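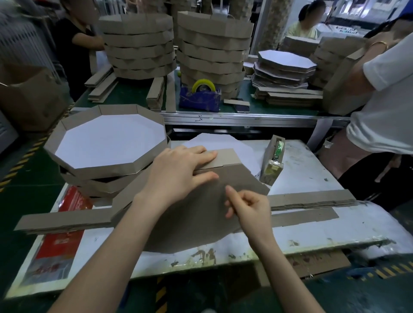

Handling a cardboard sheet beside octagonal boxes at the work table.

The new coach of the Isstead women's basketball team had been on the job for five months when we finally got her to sit down, and even then she kept one eye on the gym door. She came over from Sturkitz in June, after 12 seasons as an assistant there, and she still laughs about the drive.

"I had 45 minutes of game tape playing out loud in the car, just the sound," she told us. "I could tell you who was lazy on defense by the squeaking!"

Her first big call was moving last year's top scorer to the bench, and she knows folks in town have opinions about it. "She was tired by the fourth quarter every night," the coach said. "Now she comes in fresh — and she's angry, in a good way."

The opener against Fourie will be played at the old Wivico Center, where the team hopes to fill the lower bowl. She would settle for less. "My first game as a player, we had maybe my mom and a few of her friends," she said, getting up to let her guards in. "Give me 50 people who yell and I'm happy."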